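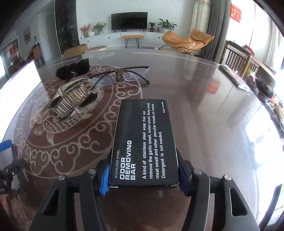
Issue 42

FOR IMMEDIATE RELEASE

MACKAY LOST PROPERTY OFFICE TO HOLD FIRST SALE IN ITS HISTORY, HAVING RUN OUT OF SHELF

MACKAY, July 1, 2026 – The Drarkavine Transit lost property office will open its doors to the public this month for a two-day sale of unclaimed items, after a spring inventory confirmed what the staff had suspected for a while: people are leaving things on buses faster than they are coming back for them.

The inventory, finished in May, logged 732 unclaimed items in a room built to hold far fewer. The list includes umbrellas, single gloves, a tuba mouthpiece, two wedding cakes' worth of plastic pillars and a framed diploma in time management.

"We held on to the diploma as long as we could," said Catalina Gaete, who manages the office. "We wrote to the address on the back. He said he would come by when he had a minute."

Under Drarkavine's rules, found items are kept for 100 days. After that they may be donated, recycled or sold. For most of the office's life the third option went unused, partly out of kindness and partly because it involved a form. The form has now been filled in.

Proceeds will go to the Bemard Fund, which pays for bus passes for high school students and adults in job training. Each pass costs the fund $22 a month.

What's on the tables

Shoppers should expect the kind of stock that falls out of coat pockets, gym bags and shopping totes. Clothing and accessories make up the largest share, followed by household goods, books and a category the inventory sheet calls "other," which has its own room.

Most items will be priced between $1 and $10. Umbrellas are $2 each, or free during rain, a policy that Drarkavine's finance office has asked us to describe as a trial. Sealed items, mainly shopping left behind on the way home, will be sold as found. Phones, laptops, wallets, keys, medication and anything with a name in it are not part of the sale and never will be.

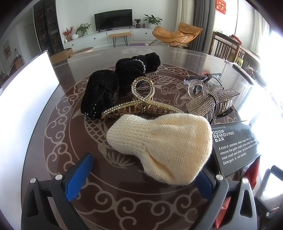

3 min read

Hats and hair accessories get a table to themselves. According to the office log, they are the items least likely to be reported missing, with book club books a close second. Callers will describe a lost umbrella down to the stitching, but a hair clip seems to be written off before the bus has left the stop.

"I have taken calls about half a sandwich," said Vusumuzi Mokoena, who has worked the front counter for nine years. "A real conversation, with follow-up questions. I can count the calls about hair ties on no hands."

A last chance for owners

Before the sale, owners get one final look. The office will hold a claim evening at which anyone who can describe a lost item to the satisfaction of the front counter may take it home at no charge. The satisfaction of the front counter is a fairly high bar. "Black umbrella" will not clear it.

Claimants should bring photo ID and, if possible, the route number and the month the item went missing. Proof of purchase is welcome but not expected. The owner of the tuba mouthpiece is especially encouraged to attend, as is anyone who has spotted a tuba player looking troubled.

New shelves, too

The sale coincides with a modest refit of the office. Prekton, a local shelving firm, is installing racks that slide on rails, which will add room for 42 more storage bins without moving a wall. The claims counter will stay open throughout the work, although visitors may need to speak up.

"We'd like to say the new racks will solve the problem," said Teun Van Beek, director of customer services at Drarkavine Transit. "What they will do is let us have the problem in alphabetical order."

Visiting the sale

The sale will be held in the waiting hall of the Mackay bus station, next to the lost property office. Doors open at 9 a.m. both days. Cash and cards are accepted. There are no returns, on the grounds that we have only just gotten rid of it. Dates for the sale and the claim evening are posted at the counter and on board all buses.

Riders are asked to check their seats on the way home.

Media contact: Leokadia Sadowski, Press Office, Drarkavine Transit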